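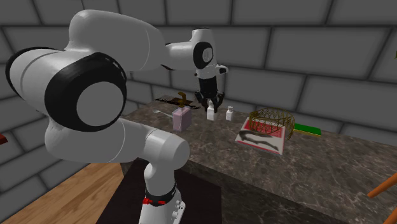

To: Daltmont Branch Libraries list
Subject: Re: Loan period for reference atlases

The Daltmont office wrote:
> Several branches have asked whether the bound atlases may now
> go out on ordinary loan. Skinadton reports that its set has
> been requested twice this month. Please advise before the
> October returns are prepared.

The bound atlases remain reference stock and may not be issued on ordinary loan. A branch may lend a single volume to another branch for up to 50 days, provided the transfer slip is signed at both desks.

The older folding maps are treated differently. Readers holding a full card may borrow 2 at a time, and the 365-day membership rule applies as before. Maps with torn folds should be sent to the Stesari bindery in a flat folder. Tape must not be used on them.

Skinadton may offer its readers the smaller school atlas, of which Sriwong holds spare copies. Requests should go to the Sriwong desk in writing and state the edition wanted.

Branches that have already issued a bound volume should recall it in the usual manner. No fine will be charged on these recalls. The October return should list the volume under "Reference, temporarily absent."

Lending Office, Daltmont

Contact the list office | Copyright Daltmont Branch Libraries | Back to top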